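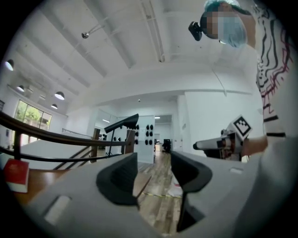

搬进Melau这间新工作室之前，我最担心的是它太白。白得像还没拆保护膜的冰箱！来看房那天我在门口站了好一会儿，心里想的全是我那堆布头、线轴、旧椅子，搬进来会不会像菜市场开进了牙科诊所。后来慢慢喜欢上的，先是头顶上那一片：屋顶很高，梁和管道都露在外面，斜斜地跑过去，还有一根长长的白梁横在中间，再往里又是一块地方。细杆子上吊着的小射灯我一开始嫌它小气，现在看顺眼了。花衣服在这种屋子里特别占便宜，白底上黑的红的波浪线，往那儿一站，比我挂在墙上的任何东西都精神。

首页　布料　家具　小屋日记　相册　留言

3月24日　文／Theresia Thaler

攒了一阵子的照片，终于坐下来配字了。照例是想到什么写什么，顺序乱得很，有些在楼下，有些在里间，有一张还是旧工作室的（舍不得删）。上次有人留言说我每张底下写太长，我保证这次短一点，做不到的话请多担待。

【抬头看】
管道要不要包起来，我和Kerttu Leinonen吵了整整一壶咖啡的时间。她要包，我不要。包起来屋顶就矮了，再说里头一响，你都不知道是哪儿响。最后是报价单帮我赢的，嘿嘿。

【同一片屋顶，换个时候】
傍晚的光从侧面进来，梁的影子会拖得很长，一直爬到对面墙上去。我有好几次活儿干到一半就停了，光顾着看影子。针还插在布上。

【白漆】
墙上刷的是Baert，哑光的那种。店里给了我一叠白色的色卡，暖白、冷白、奶白、纸白，我拿着在墙上比来比去，比到眼睛发花，觉得每一张都一样，又觉得每一张都不对。最后挑的那一张我连名字都没记住，只在背面用铅笔写了个“就它”。现在要补漆，全靠那三个字……不对，是两个字，我又数错了。

【补过的那一块】
仔细找还是找得到的，在门后面，手掌那么大。搬柜子的时候磕的。我补了又补，颜色对上了，纹路没对上。算了，挂条围裙就好了。

【长桌】
桌面长200厘米，是从旧地方拆了腿扛过来的。在旧工作室里它占掉半个屋，进出都得侧着身子，到了这边居然显得秀气。我甚至动过再拼一张的念头，被Kerttu一个眼神按回去了。

【桌面近景】
剪刀划的，熨斗烫的，还有一圈怎么擦都擦不掉的茶渍。有朋友劝我趁搬家打磨一遍重新上油，我想了想，没舍得。那道最深的口子是我裁第一条窗帘时留下的，窗帘裁坏了，桌子倒是一直在用。

【Moketti的绒布】
说到布我就停不下来了！这一卷是Moketti的短绒，深绿，顺着摸和逆着摸是两个颜色。买的时候说好只买够一把椅子的，回家一量，够做一把椅子外加一只脚凳外加若干靠垫。卖布的人大概看见我就高兴。

【还是那卷绒布】
换了个角度，深绿变成了近乎黑的墨绿。裁它的时候一定要认准绒毛的方向，我在背面用划粉画了一路箭头，画得像机场跑道。即便这样还是裁反了一片，那片后来做了针包。

【线架】
不要问我为什么橘色那么多。有一年我迷上了橘色，迷得很厉害，然后突然就不迷了，线还在。

【抽屉里】
7只抽屉，我原本给每只都想好了用处，贴了标签，字写得端端正正。现在标着“拉链”的那只放的是饼干，标着“纽扣”的那只放的是拉链，标着“杂物”的那只空着，因为我老觉得手里的东西都不算杂物。

【纽扣】
饼干盒里装纽扣，抽屉里装饼干。我外婆也是这么过日子的，可见是家传。

【Kerttu的椅子】
春天的大工程。木头架子是她从亲戚家阁楼上抱下来的，坐垫塌得能看见地板。我们把旧面子拆开，底下还有一层面子，再拆，又是一层，浅黄碎花的，漂亮极了！边角都脆了，一碰掉渣，只好剪了一小块夹在本子里。

【拆钉子】
我数过，166颗。拔的时候我一颗一颗往玻璃罐里丢，听着那个声音特别解气。Kerttu坐在旁边问我什么时候能好，我说你别问，越问越慢。手上磨出的水泡就不拍给大家看了。

【绷带和弹簧】
这部分做好以后谁也看不见，可是坐下去舒不舒服全在这儿。绷带要拉得紧，紧到用指头弹会响，像弹一面小鼓。我拉第一条的时候整个人都挂在椅子上了，脚离了地，场面很不体面。

【上面子之前】
先用白棉布包一层，这一步好多人嫌麻烦跳过去了。我也跳过，后悔过，所以现在老老实实地包。包完放一晚上，第二天早上再来看，哪儿鼓哪儿瘪一清二楚。

【角】
圆角好办，方角要命。折进去，剪一刀，再折，手一抖就全露馅。我做了左边这个角，自己很得意，做到右边就没了耐心，所以请大家以后坐的时候多看看左边。

【成了】
深绿绒面，木头上只打了一层薄蜡。Kerttu坐上去一句话没说，过了会儿问我能不能帮她续杯茶。我当这是最高评价！

【灯】
Rornik的落地灯，二手的，灯罩歪着。屋顶上的灯照全局可以，做细活还是得有一盏凑在跟前的。我换过灯泡，换过插头，就是没去扶那个灯罩，它歪的那个角度刚好不晃眼。

【窗台】
天竺葵，薄荷，还有一盆我叫不出名字的，前房客留下的。浇多少水全凭运气。薄荷长疯了，谁来我都剪一把给人带走，现在有几位来之前会先问：“你那薄荷还没完吗？”

【咖啡角】
小桌子，小炉子，两只杯子。刚搬来时杯子可不少，一只进了水槽就没出来，一只拿去泡了画笔，还有一只我怀疑在Kerttu家里。客人多的时候就用果酱瓶子顶上，烫手，垫块布头就行，我们别的没有，布头管够。

【地上】
裁布的日子里地上就是这副样子。我有一把磁铁，绑在绳子上拖着走，专门吸大头针，走一圈下来挂得满满当当，像遛一只刺猬。白屋子里找针其实不难，难的是找白线头。

【里间】
还没收拾出来的那一半。打算做染色用，要接水，要做架子，要找一块不怕弄脏的地垫。打算归打算，目前的用途是“先放里间吧”。每回听见自己说这五个字，我就知道又多了一箱东西。

【箱子】
写着“冬天”的那箱是毛料，写着“重要”的那箱我打开看了，是包装纸。

【旧工作室，最后一张】
低矮，阴，墙角返潮，冬天我戴着露指手套踩缝纫机。可是那儿的门铃很好听，叮咚之后还有一个拖得很长的尾音。这边的门铃是嗡的一声，像有只大蜜蜂撞在门上，我至今每次都吓一跳。

【声音】
这张其实拍不出什么来，就是屋子的一个角。我想记的是刚来那阵子的回声，咳嗽一声，屋顶还给你一声。后来挂了几块厚布，铺了毯子，回声就小多了。缝纫机的声音也变软了，从前哒哒哒的，如今像隔着一层棉被在哒。打电话的人也不再问我是不是躲在浴室里。

【挂布的绳子】
从墙这头拉到那头，晾布用。爬梯子的是我，扶梯子的是Kerttu，她一边扶一边讲她小时候从梯子上掉下来的故事，讲得很详细。绳子拉得有一点斜，大家心里有数就好。

【靠垫一堆】
前面说的那卷绒布的后续。拼了亚麻边，里头塞的是拆椅子拆出来又洗过晒过的旧填料，不够的部分才买新的。拉链藏在底边。有一只我把拉链装反了，得把手伸进去才能拉上，那只我自己留着用。

【本子】
每做一样东西就往里贴一小块布，旁边记尺寸，记错在哪儿。翻起来厚得合不上了，用根松紧带勒着。错的那栏永远比尺寸那栏写得长。浅黄碎花的那一小块也贴在里头，拿透明纸盖着。

【收工】
灯关掉一半，桌上盖块布，熨斗插头拔了（拔了以后走到门口还要回头再看一遍，我妈传给我的毛病）。屋顶那几根梁这时候最好看，灰灰的，不抢眼。

下一批大概要到5月，里间要是真弄好了我就拍里间，弄不好就接着拍椅子。Kerttu的亲戚家阁楼上据说还有一把，扶手断了一根。想要薄荷的请自带袋子。

本网站使用Cookie来改善您的浏览体验。继续浏览即表示您同意我们使用Cookie。　接受　设置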